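餐桌服务基础 第四讲 餐巾折叠与勺具摆放(课堂讲义)
3月用,上课前自己打印,教室不发纸质版

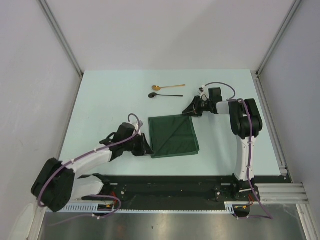 图4-1 深绿色方巾,面上有一道斜向折线;后方金色勺、黑色勺各一,勺头同向

一、这一讲讲什么
两块内容:方巾对角折,勺子定位。刀叉下一讲。杯具不讲,看上学期的讲义。
考核只考这两块,别去背花式折法,天鹅、扇子那些一律不考。

二、先认布
练习用深色布,折线看得清楚,白布留到考核那天。
棉麻混纺最好折,纯化纤的滑,压不住,折完一松手就弹。
要点:
- 布先抖开,看有没有缝边歪的,歪的挑出来放一边
- 缝边朝下,正面朝上(很多人第一步就反了)
- 四个角找齐再动手
熨过的布,旧折痕要避开。避不开就顺着它折,不要硬压出第二道线,两道线挨着很难看。
Bühler那批布偏厚,四层叠起来会鼓,折的时候每一层都要单独抹平。

三、对角折 步骤
1 方巾平铺,一个角对着自己。
2 近身的角提起来,对到远端的角。先对角,再对边,顺序不要乱。
3 手掌从中间往两侧抹,压出折线。用掌根,不用指甲,指甲刮过的地方会发亮。
4 展开检查。折线应当从一个角直通到对面的角,中途拐弯就是布拉斜了,重来。
5 线直了再折回去,做后面的造型。
第4步不能省。往年扣分大半扣在这里,线歪了后面再怎么整也整不回来。
半展开的状态也要会认:一侧三角面和另一侧的明暗会有差别,图4-1的布上就有一块三角面颜色略浅。对照着看自己的布,找到线在哪。
边缘有点不齐很正常,先不急着修,折完统一理边。

四、勺子怎么放
练习时横放,方便比较长短;正式摆台再竖过来。
- 勺头同一方向,柄同一方向
- 两把平行,间距窄一点,但不能碰到
- 长短不一的,以勺头那端为准对齐,柄那端随它去
- 拿柄,不拿勺头。勺头上有指印算一处扣分
图里两把:上面金色,下面黑色,黑的略长,所以柄端会多出一点。这种混色搭配只在练习时用,一桌客人面前颜色要统一,金配金,黑配黑。
Moline那套甜品勺柄比较细,搁在光滑台面上一碰就转。放下去以后手指在柄上停一下再松开。

五、台面
浅色台面有个好处,布和勺的轮廓一眼看清。坏处是灰和水印也一眼看清。
开始前擦一遍,干布收尾。
先放勺还是先放布?我们的做法:勺放远端,布放近身中间,折的时候胳膊不会扫到勺。正式摆台顺序相反,先定餐巾位置,再按餐巾找勺的位置。这里容易混,自己在讲义上标一下。

六、常见错误
布没摊平就开始折,里面那层是皱的。
只盯着眼前这个角,对面的角已经跑了。
用力拽布边。缝边一拽就变形,下次怎么折都不对。
勺子摆完以后又用手推来推去,推出一道印子。要调就提起来重新放。
折好的布拿在手里走动,到桌上已经散了。应该在哪用就在哪折。

七、案例(课上讨论)
Prusano,小餐厅,全部用对角折,铺得快,收得也快。缺点是桌面显得单调,他们靠换勺子的颜色来补。
Tistutthorpe的宴会厅,单场备布1,567块,统一由后台先压好折线,前台只做最后一步。
想一想:折线提前压好,放久了会怎样?厚布和薄布结果一样吗?下节课请几位同学讲。

八、练习与评分
课堂练习:每人2块布,一块折,一块留作对照。
课后:对角折10遍,每遍都要展开看线。不用拍照上传,下节课当场抽查。
满分100,折线、对角、理边占大头,勺具定位其次,台面整洁最后。具体分值以考核单为准。
超时不扣分,但是会影响下一组,请自觉。

九、带什么
方巾(没有的到准备室登记借),勺两把,干净擦布一块。长发扎起来,戒指手链摘掉,会勾线。
用完的布叠好放回原来的筐里,不要团城一团。勺子擦干在放回去。

补充:第三讲讲义里"缝边朝上"写错了,应为朝下,以本讲为准。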